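3.2 How people choose where to sit in a shared reading room

I should say up front that I came to this question sideways. I was using the Bosville library branch for my own writing, and I kept noticing that the same chairs filled up first, whatever the weather. The seating literature I had read for my coursework says people go for the walls and the windows, and that they leave a gap between themselves and the next person. That's a fine rule of thumb, but it didn't match what I was seeing at all, so I asked the branch if I could hang around with a clipboard for a while. They said yes (and let me use the staff kettle, which I'm still grateful for).

I logged 283 arrivals in October, all between opening and early afternoon. For each one I wrote down the first seat chosen, whether the person moved later, and what they put on the table. I didn't record names, and I didn't talk to anybody until they were packing up to leave. Anyone who looked rushed or upset I left alone. 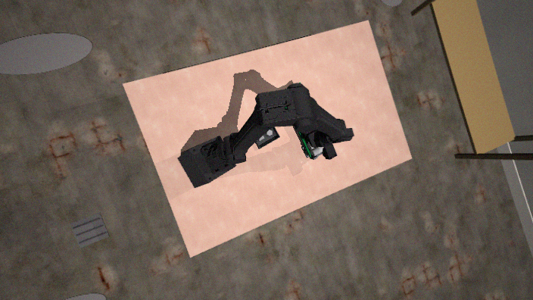 The first thing that jumped out was how much the outlets mattered early in the day and how little they mattered by lunchtime. Morning people plug in right away. They'll take a wobbly chair next to the copier if it has power. By noon the newcomers mostly had books or newspapers with them, and they drifted over to the soft chairs near the large-print shelves. I had expected the window bench to be the favorite all day long, and I was just plain wrong about that – the glare comes in hard before noon, and regulars know it.

The second thing was moving. Roughly 4 in 10 people changed seats at least once, which is a lot more than I would've guessed! Most moves were short, just a chair or two over, and they tended to come in the first few minutes. I started calling these settling moves in my notes, to keep them apart from the escape moves, where somebody picks up everything and heads for the far end of the room. Escape moves nearly always followed a phone call or a snack with a loud wrapper.

I coded both kinds of move using the Osunen seating scale, with one change. The original scale has eight categories, and two of them deal with fixed benches, so I folded those into one and used the spare slot for floor sitting. Teenagers sit on the floor a great deal. They lean on the ends of the shelves with their coats bunched up behind them, and any chart that only counts chairs will miss them completely.

Figure 4. Simulated view from above.
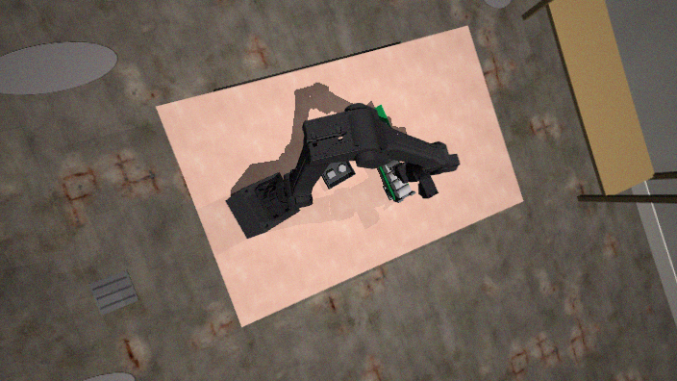

Cassim Hall, the other site, was a harder place to watch. The room is long and narrow, the tables are bolted down, and the only spot where I could see everybody was right next to the front desk, where people kept asking me for the restroom key. My counts there are patchier for that reason, and I've kept them out of the main comparison. I did notice the same morning rush for power, though, and the same drift toward softer seats later on.

I also asked people, as they left, why they had picked their seat. A good many said they had never thought about it. One woman told me she always sits with her back to the clock, and a man with a crossword said he goes wherever the pencil sharpener is. I haven't tried to code those answers here – they go in Section 3.3, along with the noise readings.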